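About us

Hi, I'm Morenike Oyelaran, and I started Lernus with Taras Zhuravel in a rented room above a bike shop, with one desk and a kettle that tripped the lights. We write the software that sits between "please clear up in here" and a robot doing it. We don't build the machines (we'd be terrible at it, Taras can't put up a shelf). We build the bit that looks, decides and tells the joints what to do next.

Our main product is called Vorneo. It's a planner and a controller in one package, and it runs on the robot's own computer so that it keeps going when the office wifi doesn't. Tidying jobs are what we care about most: cups, wrappers, bits of card, all the dull stuff that collects in places where people work. Dull for us, anyway. For a planner it's wonderful, horrible stuff! A paper cup squashes if you grip it like a mug, and a bin with a bag in it never has quite the same opening twice.

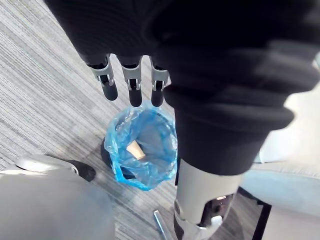 Adesuwa Onuoha looks after perception, so she spends her days on the things cameras hate. See-through plastic is top of her list. A depth sensor will happily tell you there's a hole in the middle of a bin bag, or a wall where there's only a crease, and for our first year we simply threw those readings away. Now her code keeps them and marks them as doubtful, and the planner stays a bit higher until it has a second view. It made the whole thing slower for a month or two and we argued about it a lot — she was right, and I've said so in writing now.

Damián Gaete does motion and control. If an arm stops short of a rim instead of going through it, you can thank him. He also wrote Nakimside, our replay tool, which started as a script for his own use and is now open on every screen in the office. You drag a slider and see what the robot saw, what it thought it saw, and what it was planning at that moment. We've got 3,360 runs stored in it so far, and over 700 of those have notes from one of us, some of them quite rude.

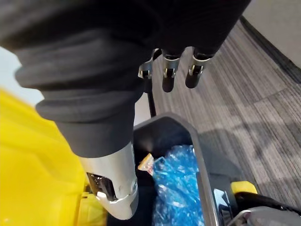 Rungnapa Rattanakul joined last January to run testing, and she's the reason we can sleep before a release. Every new version has to get through 2,000 simulated pick-and-drop tasks overnight, then 100 on real hardware, and she reads the failures herself over breakfast. If the same fault turns up twice, it goes on the whiteboard and the release waits.

We're still a small team and we'd like to stay that way for a while. Our longest-standing customer is Ogunleye, who run serviced offices and send us wonderfully blunt feedback, and we're always glad to hear from anyone else with floors, bins and a robot that needs better manners. Drop us a line through the contact page, or come round for a cup of tea. The kettle's been replaced.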